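March
By Bethel Fikre

Notes for the Paltdale talk. Slow down on the second part, I always rush it.

Open with the memo. When Soment decided to automate glass sorting at the Abdella site, the memo said the robots would "free our people for higher-value tasks." Pause. Ask who in the room has been freed for a higher-value task. Wait for the groan.

Then the old job. Six people on a shift, a tray of glass cups, hands. You picked up a cup, looked at it, put it where it went. The training took one morning and most of that was finding a locker. What the training left out was everything Ayana Moges knew after eight years: how a chip feels before you see it, which colors hide a crack, when to stop talking to the person next to you.

Explain that the first thing the company needed for its automation was Ayana. She was asked to teach the arms. Her title changed to "cell lead," her chair got better, and her pay went up by an amount she described to me as "a sandwich." She spent the spring putting cups down in awkward places on purpose, which she had been told off for doing since her first week.
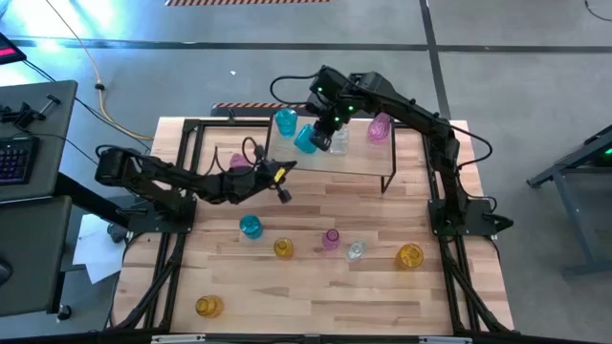

Her day now is mostly judgment calls. Is a leaning cup a problem or a cup having a rest? Does she step in, or let the arm sort itself out and learn something? The old supervisor counted trays. The new dashboard counts interventions, so helping the machine makes her numbers look worse. Let that one sit a second.

Give the log figures: 1000 attempts in the first stretch, 515 of them finished without a person stepping in. Management read this as more than half. The floor read it as 485 interruptions. Same spreadsheet, both right.

Talk about noise. Several people said they missed the chatter. You can't gossip with an arm. Two of the six moved to the Pesell warehouse, one retired, and the rest are with Ayana, arguing over whose turn it is to reset the cups.

What I'd ask for, if anyone from Soment is here (check the front row first): count the teaching as work, pay for it as skill, and let the people on the floor choose what the dashboard measures.

Questions. If someone asks whether the robots will take all the jobs, hand it to Ayana. She has a better answer than mine and it's shorter.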